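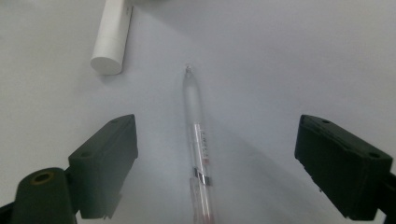

3. Construction of the Gripper

3.1 Workshop and printing

All parts of the Plurumero gripper were made in the shared workshop in Allidholm, where members have access to two printers, a drill press and a soldering place. We decided early that no part should need a machine which a normal hobby workshop does not have. This decision had consequences for almost every dimension given in this section, and some of them we would choose differently today.

The fingers and the hinge parts are printed from one dark filament, bought from Grabner in a single order. We first mixed two spools of different makers, and the holes of the second spool came out smaller than the holes of the first, so that the same insert was loose in one part and split the wall of the other. After this we used only one spool for one gripper. The printing direction of the fingers was also changed once. When they are printed standing up, the layers lie across the direction of the load, and two fingers broke at the foot in the first week. The final fingers are printed lying on the side. The price for this is a rougher lower edge, where the support material has to be broken away with pliers. We tried to sand this edge, but the result was not better for grasping and it took a long time, so the edge was left as it comes from the printer.

3.2 Fingers

The shape of the fingers is simple: a block with a flat inner face. In earlier versions we had a curved face with a soft pad, which holds round objects well. For thin objects on a table it was not good. The pad folded under the object, and the operator could not see from the camera where the contact began. With the flat face, the contact line is easier to see and the closing movement is easier to repeat. A mechanical pencil lying on the table is for us the hardest of the common objects, and we kept it as the reference case during the whole design.

The width of the face was reduced in steps of one millimeter until the operators began to miss the object more often, and then we went back one step. The two fingers are mirror copies. They have screw holes in the top face, so that another finger can be mounted without taking the hinge apart. In practice we changed fingers more often than we expected, mainly in the first month, and always with the same small screwdriver which hangs on the gripper box with a string.

3.3 Hinge

Each finger is carried by a bracket which turns in a round post. Our first hinge was plastic on plastic. It worked for some hundred closings, and then the play at the finger tip was so large that the two faces did not meet parallel anymore. We measured the play with a dial gauge after each 1000 closings, and stopped the test of the plastic hinge before it reached the first measurement.

The second hinge has an insert of brass, pressed in while warm with a soldering iron. The outer diameter of the insert is 8 mm. The hole in the printed part must be a little smaller, and the right value depends on the printer, so we recommend to print a short test piece with several holes before the real part is printed. The insert should be pushed slowly and cooled under a flat plate. If it is pushed too fast, the plastic comes up around the ring and the bracket then rubs on it. The end face of the hinge post with its brass-colored ring, seen at the lower left in Figure 3, is the state after this change, and it was not modified later.

We did not use ball bearings. They are not expensive, but the post would become thicker, and the thick post hides the left part of the table from the camera.

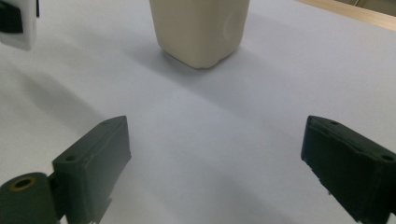

Figure 3. The open gripper fingers over the white work surface, with a cream-colored plastic container farther back.

3.4 Camera position

The camera sits on the gripper itself and looks forward over both fingers. We wanted that the two finger blocks are always in the image, in the lower half, and that the space between them stays free. With this arrangement the opening of the gripper can be estimated from the image alone, and a separate sensor at the trigger is only needed as a check.

Three heights were compared. In the lowest position the fingers cover too much of the table. In the highest position small objects such as a pencil tip have too few pixels, and the outline becomes soft when the hand moves. The middle position was taken. It is a compromise, and tall objects are still cut by the upper border when the gripper comes close to them. For a container of the type in Figure 3 we accept this, as the lower part of the body and its base are enough to decide the approach direction.

3.5 Work surface and light

The surface for the trials is white. We chose it for the contrast to the dark fingers, which makes the edges of the fingers easy to find by a simple threshold. The weak side of this choice was seen only later - light objects on a light surface have very little contrast themselves. The edge of the cream-colored container is much harder to find than the edge of the finger in front of it, and for white cylindrical pieces the shadow is often a better cue than the object.

The light comes from a lamp by Eteck with a light flow of 800 lumens, placed to the side of the table, together with the normal light of the room. We did not put a diffuser or a tent around the table, because the gripper should later be used in kitchens and on workbenches, where the light is also uneven. The surface therefore has brighter and darker regions, and hands or objects near the table give broad shadows. We recorded 300 grasps under these conditions and did not remove any of them for reasons of light.

3.6 Open points

Two problems are not solved in the present version. The first is the screw holes in the finger, which wear out when the finger is changed many times; an insert could help also there, but the wall is thin and we have not tested it. The second is the weight. The gripper is held in one hand, and after a long session the operators begin to rest the wrist on the table, and this changes the angle of the camera. A lighter bracket was printed in September with a hollow inside. It bends visibly when the trigger is pulled hard, and for this reason all results in Section 4 were obtained with the solid one.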